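Travier Adopts Shared Rulebook for Robot Handling Trials
Aug 5, 2018
By Adebayo Ibrahim

Robot builders in Travier have a common set of ground rules for testing robot hands, and the mood at the signing was close to giddy. Two local firms, Zolleck and Kettani, put their names to the Worix Handling Code after months of back and forth over what counts as a fair trial.

The code runs to 39 rules, and most of them are wonderfully plain. Look over the finger pads before the first run. Keep cables clear of the arm's full reach. Write down every drop, even the silly ones, and never reset an object in the middle of a run without noting it. A team that wants to publish a success rate has to log 200 tries with the same set of objects, and it has to say where the work was done and what the light was like.

That last part matters a great deal to Kamarul Sinaga, who led the drafting. Too many results, he said, come from one well-lit bench in one quiet room, and then the same robot goes outside and has a terrible afternoon. The code asks for at least one outdoor session in daylight, with soft objects as well as hard ones.

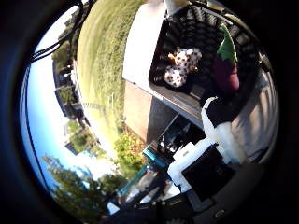
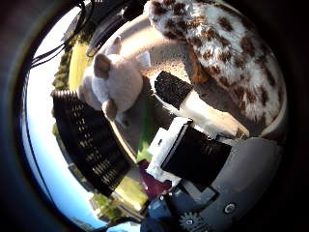

Plush toys and ridged or matte black finger pads, out in the sun with grass and trees beyond the table.

Soft things get a whole section to themselves, and it's the liveliest reading in the code (yes, really!). A block has the same shape every time it is picked up. A stuffed animal squashes and flops over, and its fur can hide the spot where a finger ought to go. Teams must now list each soft object by size and covering, and swap out any that have gone limp from use.

There are rules for people, too. One person at every session holds the stop button and does no other job. Anyone reaching into the work area calls it out first and waits for an answer. Sinaga said the wording on that rule changed more often than any other, and he is delighted with where it landed.

"You can read it in one sitting and start using it the same day," he said. "That was the dream from the start."

The draft drew 52 written comments, many from students. Both firms will begin logging trials under the code right away, and a first review is set for October.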